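**Trendska opens orders for Mingate two-arm kitting station**

SKULOMDALE, August. Trendska today opened orders for Mingate, a two-arm station that gathers small electrical parts into a tray for hand assembly. It is meant for shops that build in short runs and change products often, where a fixed feeder line costs more than the work is worth.

Mingate ships as a kit. It includes two arms with grippers, a two-panel table, parts bins, a stainless steel tray and the control software. Buyers supply power, compressed air is not needed, and a trained operator can have the station running in one shift.
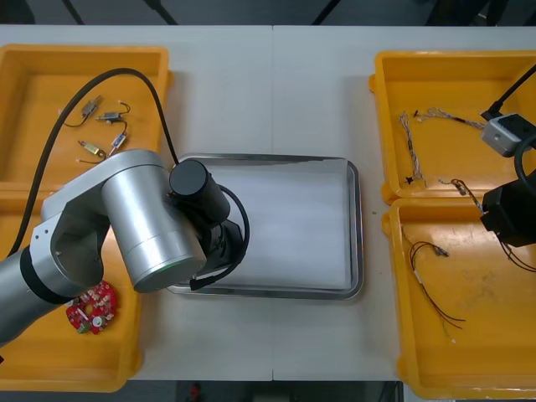 Parts are sorted by type before a job starts. Small metal-bodied components with wire leads go in one bin, circuit boards in another, and wires in bins of their own. The operator picks a job from a list and the arms build up the kit in the tray. When the job changes, the bins are swapped and a new list is loaded. Changeover takes 9 minutes on average in Trendska's own tests.

"Wires are the hard part," said Sulastri Raju, product manager for Mingate. "They tangle, they hang down, and they don't land the same way twice. Most of our development time went into picking up a lead without dragging three others along with it."
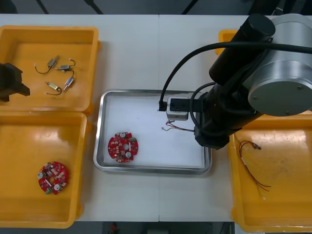

The first customer is Gunawan, a repair and assembly shop that has had a Mingate station on its floor for 18 weeks. The shop completed 1,221 kits in that period. Staff there check each tray by hand before it goes to the bench, and Trendska recommends that all buyers do the same. The current software does not inspect solder joints or test parts.

Mingate is sold in one size. The price covers delivery, setup and two days of operator training. Extra bins and spare gripper fingers can be ordered separately. Software updates are included for 3 years, and a service plan is available after that.

Orders placed now will ship in around 9 weeks. Shops that want to try their own parts first can book a half-day session at the Trendska workshop in Skulomdale. Visitors should bring enough parts for several kits, including any wire sets they use.

**Contact**
Sulastri Raju, Product Manager
Trendska, Skulomdale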